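# Vudonent planner: cup and tray runs

Vudonent is the motion planner we maintain at Skolholm. The pictures on this page go with the 0.9 branch, which replaced the old grid search with a sampling planner and moved collision checking into its own process. The regression set has 3,122 recorded plans, and every change is replayed against all of them before it reaches the arm.

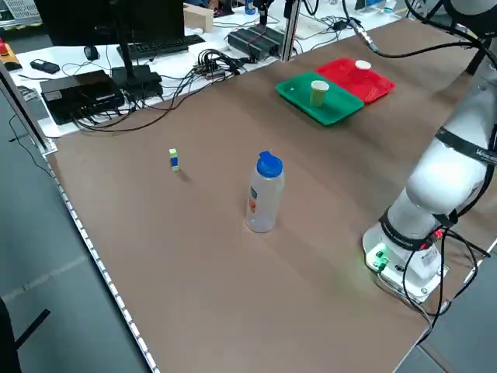

Collision checking takes most of the planning time. Akano, our perception module, fits a simple solid to each object and adds a margin. Clear plastic gives the depth sensor trouble, so the water bottle with the blue cap is entered as a full cylinder from a color mask. The toy block stack to its left gets one box for the whole pile.
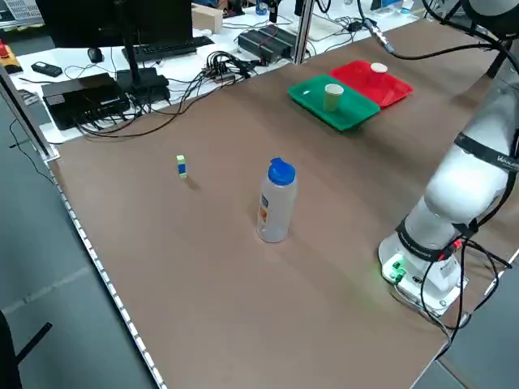

Place targets are stored relative to a support surface, and Ogura, the task layer, looks up that surface by color first and by outline second. With the green and red trays this close together, outline alone often merged them into one region. Each cup is now tied to the tray under it before any path is requested. The planner gets 64 candidate grasps per cup and drops the ones that would hit a rim.

Replay logs and the tray config are in the Skolholm tools folder.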